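Getting the desk cell right before the arm moves an inch

I spent most of June sitting next to Iolanda Arruda at Pakix, watching her set up a robot that doesn't exist yet. Well, it exists as numbers. The real arm is still in its crate downstairs, and until the floor fixings are signed off the whole cell lives on her computer, table and all.

The job sounds easy enough when you say it quickly. An arm has to tidy a desk – pick up binders, put them away in an organiser and leave your mug alone. Pakix wants to show it to visitors in the front office, which means it has to work with people standing there holding coffee and asking questions. So Iolanda is building the cell in simulation first, and she was kind enough to let me pull up a chair and get in the way.

Her first morning on it went entirely on the base. The arm's position on screen has to match the position of the real one, and the drawing she had been sent was 70 millimetres out. That doesn't sound like much! But when she ran the old set-up the gripper kept closing on air just beside a binder, and Georges Akl, who drew the thing, went rather quiet and then went off to find his tape measure. It's fixed now, and there's a note on the drawing in very large letters.

After that came the objects. Each one gets a weight, a grippy or slippery surface and a starting place, and then you let go and see if everything settles nicely. The first time I watched, one binder shot straight up and vanished through the ceiling (well, there isn't a ceiling, but you know what I mean). Iolanda didn't even blink. Two shapes had been started slightly inside each other, she said, and the software had pushed them apart as hard as it could. She moved one over a touch and ran it again.

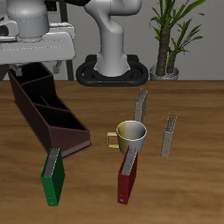
The simulated desk cell, with the binders, mug and organiser laid out in front of the arm.

What I hadn't expected was how much looking after it needs. I had imagined you build the thing once and leave it. Instead there's a little routine every morning at half past eight: load the cell, send the arm to its home position, check the joint readings against yesterday's, then drop the objects in and wait for them to stop wobbling. If anything is still creeping after 2 seconds, she goes back and looks at the contact settings before she does anything else.

Dong-hyun Jin looks after the overnight runs, which go through some 2000 layouts with everything shuffled about. He had one stop dead at number 255 last week and it took him until lunch to find out why. A joint limit had been typed in with the minus sign missing, so the arm thought it couldn't bend back over its own base. He changed one character and started the lot again. I'd have cried, I think, but he just made a cup of tea.

There's still a fair bit left to do. The mug handle is a nuisance because the shape used for collisions is simpler than the one you see, and the fingers sometimes stop short of it. Iolanda wants to redo that part by hand. Ehab Slaoui is meanwhile chasing the bolts for the real base plate, and he tells me they're coming with the next Drader delivery.

Once the arm is out of its crate, they'll run the same morning checks on both versions side by side and compare the readings. I've asked to be there for the first one, and Iolanda says I can come as long as I bring my own chair.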